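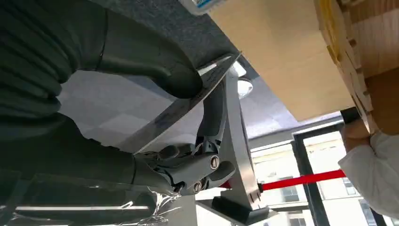
One reader wrote that the old version of these steps had her family parking at the waterfront by mistake, and asked for the shuttle section to be moved ahead of the packing list. It has been moved.

Family Outings > Cladley > Event Planning

How to Plan a Day at the Cladley Waterfront Festival With Children

January 11, 2020
By Neelam Sachdeva

The Cladley Waterfront Festival is held in May on the strip of parkland between Bisht Pier and the Grokeck Creek footbridge. The steps below are for a family arriving by car with at least one child under ten. They also work for other large events in the same park, though the shuttle does not run for all of them.

Before you start

You will need the printed or saved event program, a vehicle that fits under the height bar at the Larnex lot, and a charged phone. The program is posted on the town notice page a few weeks ahead. The stage times change after the first posting, so download it again the night before.

Step 1. Choose an arrival window

The park holds 3,000 people before the gates are closed to new arrivals. In dry weather that limit is reached shortly after lunch. When it is, people are let in only as others leave, and the line forms along the seawall, where there is no shade.

Pick the morning window if anyone in the group still naps. Pick the late afternoon window if the main interest is the evening music. Arriving at midday combines the longest wait with the strongest sun.

Step 2. Park at Larnex and take the shuttle

Do not drive to the waterfront. The small lot beside the pier is reserved for permit holders on event days, and the streets behind it are signed for residents.

Enter the Larnex lot from the north side. Park in the rows nearest the bus shelter if you have a stroller, and write down the row letter. Board the shuttle marked Waterfront. The one marked Center stops on the hill, and the walk down includes a long flight of steps.

Strollers must be folded before boarding. Empty the basket under the seat while you are still at the car, or its contents will end up on the floor of the bus. Wagons are accepted only on the first and last runs. 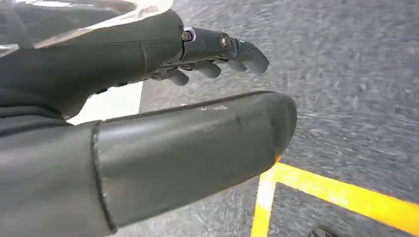

The return shuttle leaves from the opposite side of the road to the drop-off point. Look for the return stop as you get off in the morning. After the evening music the line runs back toward the pier, and families who join it from the wrong end have to walk its full length. If you can, leave before the last song or wait until the line has cleared.

Step 3. Pack by bag

Use one bag per adult and divide the contents by when they will be used.

Bag A, carried all day:
- water bottles, filled
- sunscreen and hats
- wipes and a small first aid kit
- the program

Bag B, left with the blanket:
- lunch in a soft cooler
- one dry change of clothes per child
- light jackets for the evening
- a bag for trash

Glass containers and pop-up tents are turned away at the gate. Low chairs are allowed behind the rope on the main lawn. Folding umbrellas are allowed, but they have to be closed during performances.

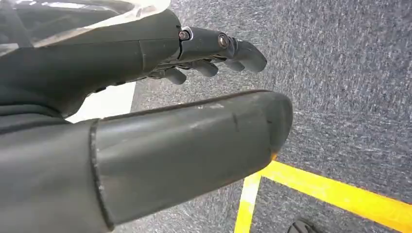

Robotic hand with the index finger extended and three fingers curled inward.

Step 4. Set a base and a meeting point

These are two separate places. The base is where the blanket goes. The meeting point is where a separated child or adult should go, and it must be something that does not move and can be found without directions. The pier gate works well. Food stands do not, as they look alike from the back and some pack up early.

Put the blanket on the Grokeck side of the lawn. The grass there drains better and the restrooms are closer. The side near the stage is louder than most toddlers will put up with.

Walk the route from base to meeting point once with each child. Write a phone number on the inside of a wristband or on the child's forearm in pen.

Step 5. Schedule the activities

Mark no more than 3 items in the program for the day. Anything beyond that gets dropped or causes an argument. Leave at least an hour with nothing planned, preferably after lunch.

The boat rides sell out first. Tickets are sold at the pier window, not at the main gate, and each trip carries 59 passengers. Infants on laps count toward the total. If the boats matter to your group, go straight to the window on arrival and set up the blanket afterward. 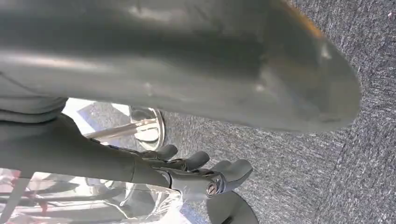 Face painting and the craft tables run all day and need no ticket. Lines at both are shortest while the main stage is in use. The creek walk starts at the footbridge and takes a child of school age 2 songs' worth of time to reach the first bench, which is a useful place to turn around with anyone smaller. The path past that point is gravel and hard going for narrow wheels.

Step 6. Leave

Start packing up half an hour before you want to be on the shuttle. Fold the blanket last. Check the row letter you wrote down and have the car keys in an outside pocket before boarding.

Common problems

The gate is closed on arrival. Stay in line only if it is moving. Otherwise walk to the footbridge and use the creek path until the crowd thins. The music can be heard from there.

It starts to rain. The festival goes on in light rain. The boats stop for lightning, and tickets for canceled trips are exchanged at the same window.

A child loses a shoe, hat or toy. Lost items are held at the information table until closing. Small items left on the shuttle are taken back to Larnex at the end of the last run.

Contact | Copyright 2020 Family Outings | Back to top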